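Gouveia Janitorial & Kitchen Supply
Home / Surface Care / Metal Cleaners / Stainless

Prarkura Stainless Steel Cleaner and Polish, Water-Based, 28 oz.

Item: PRK-28
Sold by: bottle or case
Availability: in stock, ships from our warehouse
Page updated July 26, 2021

Overview

Prarkura is a water-based cleaner and polish for stainless steel. It takes off fingerprints, water spots, light grease and the gray film that builds up when a surface is wiped down with dish soap and not rinsed well. It leaves a thin, dry finish that slows down new prints.

Most of our customers use it on refrigerator doors, range hoods, elevator panels, table fronts, splash guards and cabinet doors. It can be used on both brushed and polished steel. On brushed steel you will see less streaking than with an oil polish. On polished steel any cleaner will show a streak if too much is used, so start with one or two sprays on the cloth and add more if the cloth drags.

Prarkura replaces Bomidia Metal Polish, which we stopped carrying in May. If you have Bomidia left on the shelf you can keep using it. Do not mix the two in one bottle. Bomidia was oil-based, and a surface that has been treated with it for a long time should be degreased before the first use of Prarkura. Skipping that step is the usual cause of the cloudy patches people call us about.

Specifications

Container: 28 oz. bottle with trigger sprayer
Case: 4 bottles
Base: water
Scent: light citrus
Color: clear to pale yellow
Storage: 40 degrees F or above, keep from freezing
Dilution: none, ready to use
Abrasives: none
Refill available: yes, in a screw-cap jug without sprayer

Directions

1. Wipe off loose dust and crumbs with a dry cloth.
2. If the surface is greasy, wash it with warm water and a mild detergent, rinse, and dry it.
3. Look for the direction of the grain. On most doors and panels it runs either straight up and down or straight across.
4. Spray the cloth, not the steel. Overspray on a tile or sealed concrete floor is slippery and has to be mopped up.
5. Wipe with the grain in long, overlapping strokes.
6. Turn the cloth to a dry side and buff lightly until the surface looks even.

For fingerprints between full cleanings, the cloth from the last job often has enough product left in it to do the work.

Surfaces that touch food

Prarkura is for the outside of equipment. Do not use it on cutting surfaces, inside pans, inside sinks used for food prep, or on any surface where food is set down directly. If it gets on one of these by accident, wash with detergent, rinse with clean water, and sanitize as you normally would. It does not disinfect and should not be used in place of a sanitizer.

Do not use on

Hot surfaces. Wait until the steel is cool to the touch.
Painted or lacquered metal.
Steel with a factory fingerprint-resistant coating, unless the appliance maker allows it. Some of these coatings turn dull when a polish is left on them.
Raw aluminum or brass.
Touchscreens and clear plastic covers.

Chrome is fine. Glass is not harmed by it, but you will spend longer getting the haze off than you would with a regular glass cleaner.

Choosing a cloth

The cloth matters as much as the cleaner. We suggest the Gesteck flat-weave microfiber, sold in packs of 50, for both wiping and buffing. Terry cloths leave lint on polished panels. Paper towels are all right for a small area but fall apart on a range hood. Never use steel wool or a green scrub pad with this product or any other on a finished face. The scratches can't be polished out, and bits of plain steel left behind from the wool will rust.

Wash microfiber separately from cotton and leave out the fabric softener. Softener coats the fibers and then ends up on your doors as streaks. 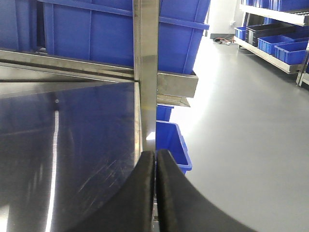
Hard water spots that have been sitting for a long time may not come off with Prarkura alone. Try a cloth dampened with white vinegar and water first, rinse, dry, then polish. Rust specks need a separate rust remover, and we carry two kinds. Check the label of whichever you choose for the grade of steel, and test it low down on one side before you use it at eye level.

If you still see rainbow colors after buffing, there is too much polish on the surface. Wipe it again with a damp cloth, dry it, and go over it once more with less.

Safety

Keep out of reach of children. Avoid contact with eyes. In case of contact, rinse with plenty of water and get medical advice if irritation continues. Use with normal ventilation. The safety data sheet can be downloaded from this page or requested with your order. If you move the product into another bottle, that bottle has to be labeled.

Customer questions

Can I use it on a dishwasher door every day?
Yes, but most people don't need to. A damp cloth is enough on most days, with the polish once a week.

Does the sprayer fit the refill jug?
No. The neck on the jug is wider. Pour from the jug into the original bottle using a funnel.

My bottle froze in the truck. Is it still good?
Let it come back to room temperature and shake it. If it stays separated or has flakes in it, throw it out. Freezing during your own storage isn't covered by the return policy.

Will it hide scratches?
No. It may make very fine ones a little less noticeable until the next cleaning.

Ordering and returns

Case orders are packed upright with the triggers locked. Check for leaks when the box arrives and let us know before you put the bottles away. Unopened bottles can be returned for a refund or exchanged for another item in Surface Care. Opened bottles can't be returned unless the sprayer is faulty, and in that case we will usually send a new sprayer by itself.

For standing orders or tax-exempt accounts, contact Tavion Marchetti in customer accounts and include your account number.

Related items

Gesteck Flat-Weave Microfiber Cloth, pack of 50
Prarkura Refill Jug, screw cap
Prarkura Degreaser, concentrate
Replacement Trigger Sprayer, fits 28 oz. bottle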